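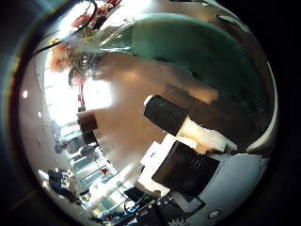

Wrist fisheye: parallel gripper or three finger for mixed tabletop stuff?

Asked by Orest Sydorenko, Friday, July 8, 2022
Tags: grippers, wrist camera, comparison

Trying to pick between two grippers before the loaner period runs out. Same arm, same controller, same wrist cam with the wide lens. One is the Primard parallel jaw, the other is the Sokcombe three finger. Attached what the camera gives me with the wrist rolled over. Flowers in the vase come out upside down, windows are blown out white on the left, and the gripper body eats the lower right corner.

What I have so far:

Primard — 900 for the unit, bolts right on, opens and closes fast. Good on boxes and anything with flat sides. Slides off round stuff, esp. the soft foam kind.

Sokcombe — 2,150, heavier, slower to close. Holds round things way better. But the fingers swing through the middle of the view on approach and I lose sight of the target for the last 50 mm or so.

Questions. Is it worth the extra money just for round objects? And is the lost view a real problem or do people just drive the last bit blind? Also the glare. Auto exposure pumps every time the wrist rotates toward the windows, the table side goes muddy and my detector drops whatever dark thing it was tracking. Black on black is hopeless.

Not doing anything fancy, pick up and put down, mixed objects, one table. No force sensor. Can't move the table, only spot the arm reaches.

3 answers

Neusa Bezerra
Accepted answer

Had both on the bench back in May, so here goes.

Keep the parallel jaw. Swap the pads first. Stock pads on the Primard are hard and shiny, they're terrible on anything curved. Get soft silicone ones, or cut a shallow V into a printed pair, and try your round objects again before you spend more than double. In my case the V pads fixed most of the slipping. Not all. Big diameter stuff still pops out if you come in off center.

On going blind at the end — everybody does it to some degree. Take your last good pose estimate before the fingers cross, lock it, then move straight in slow. Works fine if nothing on the table moves. If something rolls you miss, you back off and look again. With the three finger I was locking so early that I missed a lot more, and that was my main reason for sending it back.

Exposure: turn auto OFF. Pick a fixed value with the wrist pointed at the table and let the windows burn. You're not grasping anything over there anyway. Lock white balance too while you're in that menu, your table looks pretty orange in spots and that will shift on you as the day goes.

Mask out the gripper corner in software before the detector sees it. Static mask, two minutes in any paint program. Redo the mask if you ever re-seat the camera, even a little. I forgot this once and lost a whole afternoon.

Comment from Orest Sydorenko: thanks, fixed exposure already helps a ton. ordering pads. Did you undistort before detection or after?

Comment from Neusa Bezerra: After. Ran the detector on the raw fisheye, then undistorted just the points I needed. Undistorting the full picture stretched the edges so bad it wasnt worth it. You do have to train on fisheye pictures though.

Jhosep Inga

I'd go the other way. Three finger, and add a second camera on a post looking at the table from the side. Then you don't care what the fingers cover. More cables and more calibration, yes, but you only do the calibration once if the post is solid. Mine is clamped and not solid so I do it every week.

Check your payload too. The Sokcombe plus adapter plate plus camera got me close to the limit on a small arm and it started sagging at full reach. You didn't say which arm.

Comment from Orest Sydorenko: Murura, the short one. Good point about the weight, will look it up

Itsuki Morikawa

had same problem, put a curtain up. way better then messing with exposure settings

Comment from Neusa Bezerra: Do both if you can. Curtain alone and auto exposure still hunts when the gripper fills the view.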